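Community Help Pages
Search this site Enter keyword Go
Posted June 14, 2021, by Ha-rang Ko

Washing and storing flannel shirts for a winter clothing drive

Our residents' association in Pradness will collect flannel shirts for distribution in December. We expect to receive 200 garments, and many of them will arrive without care labels. I would be grateful for guidance on three matters: the water temperature that should be used when the fiber content is unknown, whether shirts should be buttoned before washing, and how they should be stored over the summer. We have access to one household washer and a dry basement room. The budget for supplies is 30 dollars.
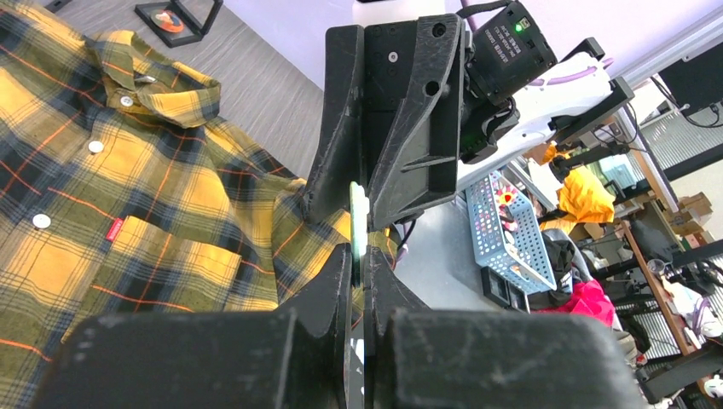
Plaid flannel shirt with white buttons and a chest pocket.

Ha-rang Ko

Lahlou

Where the fiber content is unknown, all garments should be washed in cold water on a gentle cycle. Cotton flannel may shrink in hot water, and wool flannel may felt. Dark and bright plaids should be washed separately from pale items for the first wash. A mild liquid detergent is suitable. Fabric softener is not recommended, as it leaves a coating on the brushed surface.

Shirts should be washed unbuttoned and turned inside out. Fastened buttons place strain on the thread and on the buttonholes. Please check each button before washing and secure any that are loose. Cuff buttons are frequently overlooked. 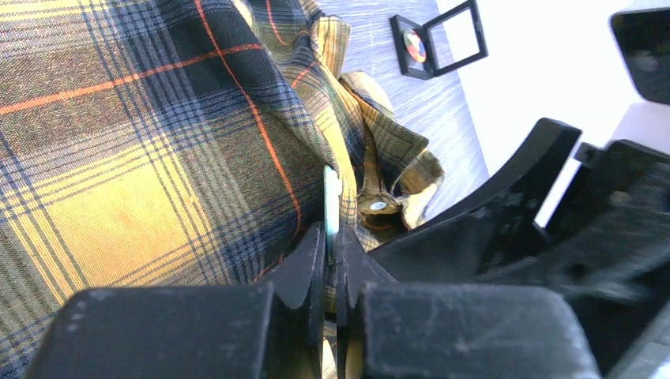

Flannel plaid with a small white button.

Tumble drying on low heat is acceptable for cotton. If there is any doubt, shirts should be dried flat or on a hanger, away from direct sun. Do not overfill the washer. On a household machine, I would keep each load to six or seven shirts.

Jamell

I agree with most of the above. My only comment is that we always button the top button so the collar keeps its shape. Vinegar also works for smells.

Ashraf Belhaj

With regard to storage, the shirts must be completely dry before they are packed. Lidded plastic bins are preferable to cardboard in a basement. They should be raised off the floor on shelves or pallets. Cedar blocks may be placed in each bin, although they are of limited use against an existing moth problem. Any wool garment showing small holes should be sealed in a bag and kept apart from the rest.

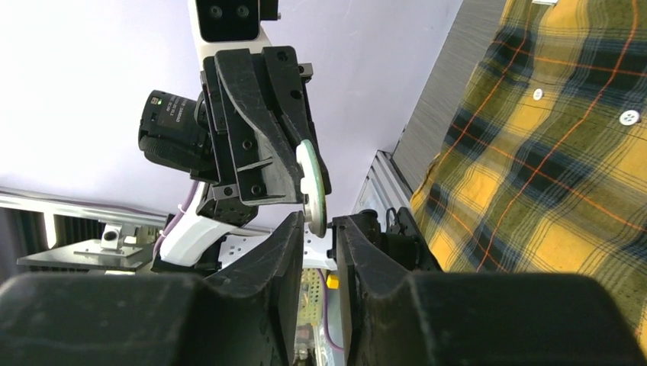

Sorier Household and Textiles Help Group

Bins should be marked by size on two sides. Folded shirts should be stacked with the heaviest at the bottom, and the bins should be opened once during the summer to check for damp. If the room has a musty odor, a small dehumidifier would be a better purchase than scented sachets, although it may exceed the stated budget. A neighbor may be willing to lend one.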